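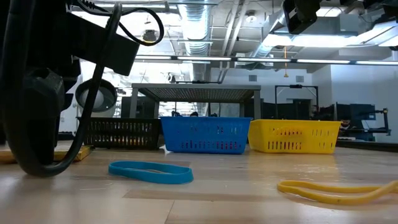
How often does the arm need its grease and cable check?
Every 300 running hours, or at the start of the month if it has been idle.

Kevser Gezer and Wayne Inskip look after the sorting cell at Tultness. This page covers the April service. The cell stood at 236 hours when we brought the check forward to fit the Fondberg visit.

The cable has to keep a wide loop near the bracket. If it pulls tight at full reach, slacken two clips and run the arm through again at slow speed.

Baskets go back in a row, dark, blue, yellow. Rubber bands are used for the test picks. Wayne keeps the spares in the Stellden drawer, along with the grease gun and the torque sheet.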